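Prikuneck Print Shop – Common Questions

What is the smallest order you take?
75 copies for folded brochures. Flyers start at 12.

How long does an order take?
Most are ready in six working days. Orders over 2,000 copies take longer – ask Chenxi Yuan for a date before you pay.

Can I change my file after I approve the proof?
Only if printing hasn't started. Call the front desk.

Do you print on glossy paper?
Yes, glossy and matte cost the same.

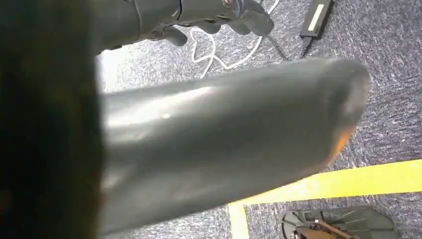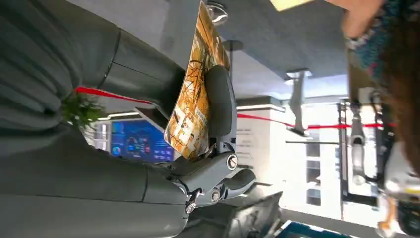

Do you deliver?
Yes, within 66 miles. Pickup is free.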